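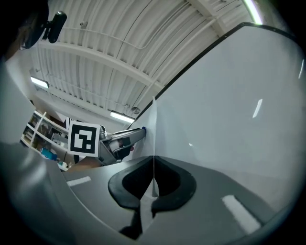
The veterans' hall inspection is meant to be finished before the December anniversary meeting, and I will believe that when I see the signatures. The organisers want the archive display of the old league's pamphlets and marching banners put up in the back room, on the usual hired panels. A large flat white panel like the one shown is fine for mounting pamphlets, but check that it stands firm before anything is pinned to it. The supplier, Skarko, calls its own panels "self-stabilising". I have asked twice what that means.

1. Fire exits — PASS, with doubts. Both doors open. The side one needs a shoulder.

2. Capacity notice — FAIL. The notice says 296. Count the chairs again with the banner stands in place.

3. Display cases — PASS. Locks work on all 3. Key held by Lorena Sepúlveda, who should not be the only one.

4. Stage steps — FAIL. Handrail loose. Reported as "mended" last time by Nahuel Aravena. It was painted.
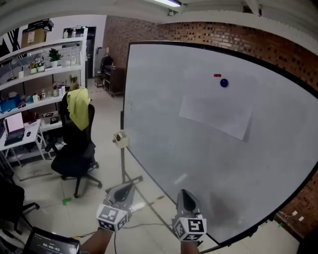

Boninmont, 28 Jul 2022

5. Whiteboards on stands — check the feet and the tray. Wipe off old smudges before the talk on the 1920s strikes.

6. Extinguishers — 2 present, tags in date. The plan shows another by the kitchen. Find it or change the plan.

7. Speakers' platform — not tested. Innes Purves says it held 10 people at the last rally. No paperwork, so no pass.

Recheck items 2, 4 and 7. Initials: A. Ocampo

Search this site Go
Home Hall hire Archive Meetings
Contact us | Back to top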